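Gripper drops out when lifting a tumbler from a wire basket

Posted in Grorkside Makers Help, 6/10/25

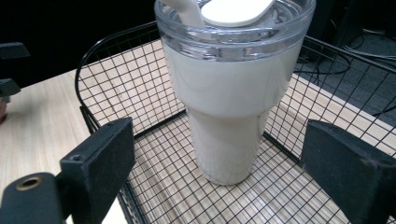

White tumbler in the mesh basket, gripper fingers either side.

Hi all, I'm stumped. My gripper closes on the tumbler fine, lifts a little, then the fingers go slack and the controller throws fault 2231. It does it every time with the tumbler but never with a cardboard tube! I've recalibrated twice and swapped the power supply. Any ideas?
Zohreh Mohammadi

Mojtaba Ghasemi
I had 2231 on mine and it was the motor overcurrent trip. Your tumbler's wide up top and slimmer below, so if you grab near the shoulder the fingers slide and the motor keeps pushing to catch up. Grip the straight lower part and drop the current limit to 900 -- mine came set at 4000, way too high. Have a look at the pads as well, the left one looks dusty. Wipe it with a damp cloth and let it dry. And keep your own fingers clear while you're testing, I got a nasty pinch.

flarnetau
same thing here, never fixed it. try a different cup?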